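August 2, 2023
Monitoring rollout, Hiebert cluster – collector and alert thresholds

Picked up where Marlene left the install notes. The collector appliance was already deployed from the Skustovach template but had no static address and was still on the default time zone. Set both from the console before touching the web UI. The first attempt at registering it against the management server failed with a certificate mismatch. The template ships with a cert issued to the short host name, and the management server only accepts the fully qualified one. Regenerated the cert, restarted the collector service, registered on the second try.

Service account: used the existing read-only one. It needs the extra privilege for reading performance counters at the root of the inventory, with propagation turned on. Zachary had granted it at the datacenter level, and the host objects came in but the datastore objects did not. Moved the grant up one level and forced a rediscovery. Datastores appeared on the next cycle.

Object count after rediscovery is 2,025. That includes stale entries for the desktops retired in February, which still have records in the old database. Left them alone for now. Kendra wants the history until the capacity report is finished, then they can be purged from the admin page under inventory cleanup.

Polling interval is 600 seconds by default. Changed to 300 for hosts only. Guests stay at the default. Watched the collector's own memory for the rest of the morning and it stayed flat. If it starts climbing, the first thing to put back is the host interval.

Thresholds. The dynamic ones are useless until there is enough history behind them, so static for now:
CPU ready, warning at 5 percent, critical at 10
Datastore latency, warning at 25 ms, critical at 40 ms
Datastore free space, warning at 15 percent, critical at 8
Memory ballooning, any nonzero value for three cycles, warning only

The latency numbers are Tài's, from the storage side. I had 20 and 30 in the draft. His argument is that the nightly backup window would trip 30 on most nights and we would end up muting it. Agreed, but I want to look at this again when the backups have been moved off the shared volume.

Mail alerts: relay refused the first test message. The collector's new address was not in the allow list. Maëlle added it. Second test went through to the group mailbox. The subject line template puts the object ID before the object name, which makes the messages hard to sort. Edited the template. Note that the edit is stored on the appliance and not in the config export, so it has to be redone after any rebuild. Copy of the template is in the team share under Kornomholm.

Cluter plugin: installed, not enabled. The release we have asks for a newer runtime than the appliance carries, and upgrading the runtime by hand is not supported. Waiting for the next appliance build.

Log volume is the open problem. The collector writes at debug level after a fresh install and filled its log partition to 100 percent during rediscovery. Services stayed up but the UI stopped loading. Cleared the rotated files, set the level to info, restarted. The level has to be changed in two places, the UI setting and the properties file for the collector process – changing only the first has no effect on the collector. 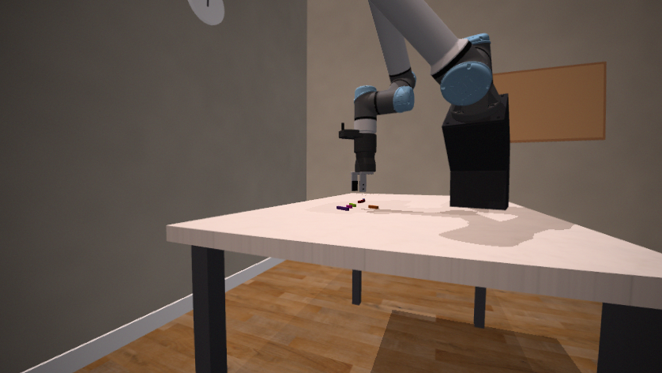 Still to do: enable log forwarding to the central server, so that the local partition can be kept at its present size. Check that the snapshot taken before registration is deleted. Zachary to confirm that the read-only account is exempt from the password rotation, or else add the collector to the rotation script. Also need a second person to go through the restore procedure from the config export, on a blank appliance, using only what is written here.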